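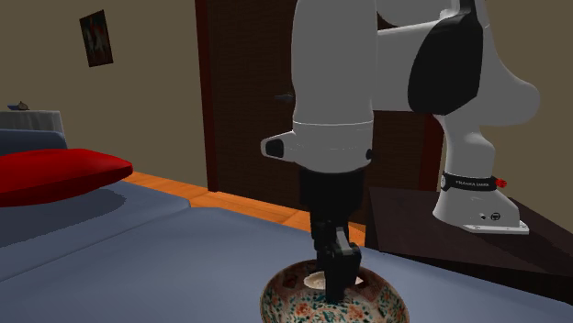 Brellcombe Weighted Blanket, 17 lb: Second Opinion

My first review of this blanket was kinder. I had owned it for 3 nights and was still pleased with the discount. It cost me $115, and the claim on the box is that you will fall asleep faster. I can't say I did. I fell asleep when I was tired, same as before.

The weight is even enough across the middle but thins out toward the foot, where I would like it most. The stitching has held. The cover comes off with a zipper and eight ties, and getting it back on is a two-person job – Ladan Nazari helped me once and has not offered again.

Washing: cover only. The inner part is spot clean, and that word "spot" is doing a lot of work if you eat in bed.

Heat is my main complaint. The "cooling" side felt like the other side by midnight. I asked the seller and got a reply from a Horacio Godoy telling me to try a lower thermostat setting. Thanks.

The Vonstead I had before was lighter and uglier, and I slept fine under it. Returns run 90 days, and mine goes back in June unless the nights cool off.

Two stars, one of them for the zipper.

Updated 2025-05-31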